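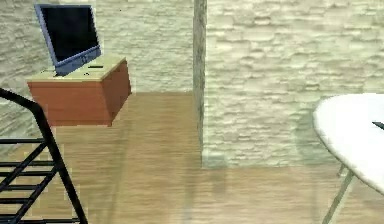 Practising jazz at home without losing the neighbours

Anyone who takes up the tenor sax in a semi-detached house learns a lot about the people next door. I've been at it long enough to have received two notes under the door, one of them quite well written. What follows is what has worked in our place, where the spare room doubles as the rehearsal room for a quartet that plays to modest applause.

Find out where the sound leaks

Have someone play a long low note while you walk around outside. Do it at 2 in the afternoon, when people are more forgiving. You'll probably find most of it coming under the door and out the window. Brush strips and a draught snake cost very little and take care of the worst of the high end. Bass goes wherever it likes, so get the upright off the bare floor and onto a square of dense rubber.
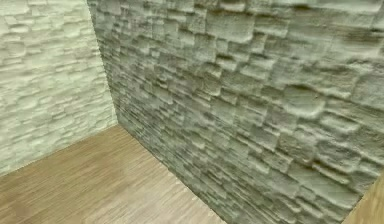
Tame the room

Clap once in the middle of the floor. If it rings like a public swimming pool, your cymbals will too. Hang a heavy blanket a hand's width off the wall behind the drums. Bookshelves are good, and the more uneven the books the better – finally a use for the big biography of a trumpeter you never finished.

Foam tiles are oversold. I stuck up a box of Rizzi ones in January and they came down by themselves during a ballad, taking the paint with them.

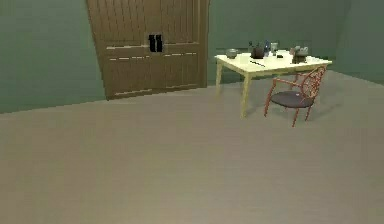

If you must use foam, mount it on a sheet of thin board and hang the board from a picture hook. Your landlord needn't come into it.

Look after the gear

Keep reeds in a proper case with a humidity pack. Swab the horn every time, including the times you can't be bothered. Valve oil goes on the valves, a point I raise only for the sake of Alistair Drummond, our trumpeter, and his late cardigan.

A drop of sewing machine oil will quiet a squeaking hi-hat pedal. Wipe off the extra or it'll find your socks.
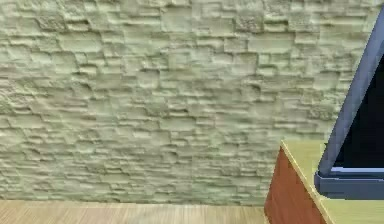
Music stands wobble for the same reason every time, a worn thumbscrew, and any decent hardware shop will have one that fits. Take the old one with you. While you're there, buy felt pads for the piano stool, which scrapes loudest in the bass solo.

Agree on a finishing time and stick to it. We stop at 5, and I let next door choose one tune a month. It's always the same bossa nova.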